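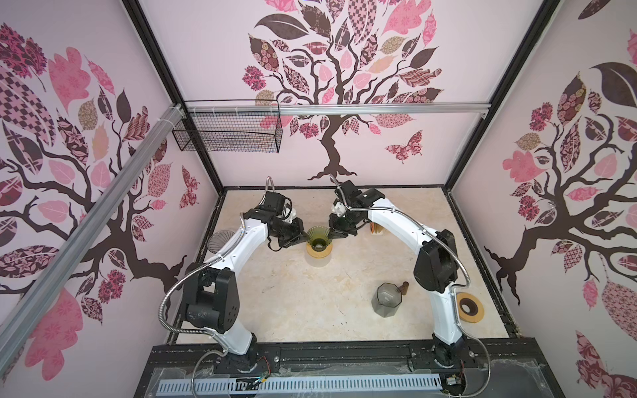 Why spend money on a new planner when the arms already move fine, was what Ornico wanted to know after our last report, and it's a fair thing to ask! The arms do move fine. Our trouble on Dindotent has been in the gap between what the cameras tell the software and what the two grippers then do about it, and most of July went into that gap.

So, where the money went. The biggest chunk was Agbayani, our replacement for the old motion scheduler. The old one planned each arm on its own and then checked for collisions afterward, which was OK for picking up a cup and pretty miserable for anything where both grippers need to be near the same piece of glass. Agbayani plans the two arms together. It's slower to think (200 ms per replan on the lab machine, and I'd like that halved) but I've stopped seeing the thing where one arm politely backs off and the other one sits there waiting for it forever.

The second chunk was timing. The wrist cameras and the joint readings were drifting apart by up to 20 ms, and I'm a little embarrassed by how long I blamed the perception model for that. Everything now gets stamped on one clock as it comes in. I went back and re-aligned all 1,580 of our recorded runs, so the old data is usable again and we don't have to collect it twice. 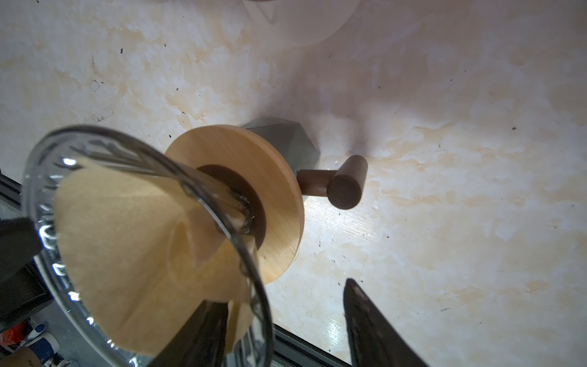 Wrist camera view: glass dripper, paper filter and wooden ring.

Glass is still the hard part for perception. The ribs throw bright highlights, you can see the tabletop through the walls, and our depth estimate likes to put the rim somewhere behind where it really is. I tried two fixes. Masking the highlights helped a bit. Fitting a simple cone to the outline and ignoring depth inside it helped a lot more, and that's the one I merged.

What I'm working on now is the last little stretch, lining up the spout with the opening in the ring. The planner wants a target pose, the camera is way too close to see the whole stand, and one finger is usually in the way.

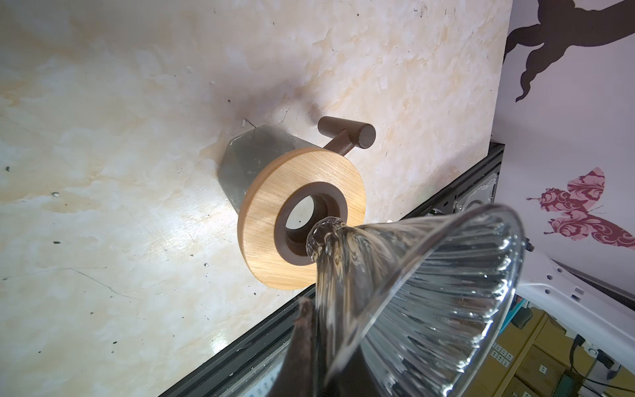
My current version tracks just the dark collar and the spout tip and steers on the offset between them. I've run it against 200 saved approaches in replay and it looks good enough to try live, starting Friday. If it misbehaves I'll fall back to the slower two-look approach, so the Skurport demo isn't riding on it.

Still open: the replan time, a logging bug that eats the final second of a run if you stop it by hand, and docs for Agbayani, which I keep putting off. No change to the budget.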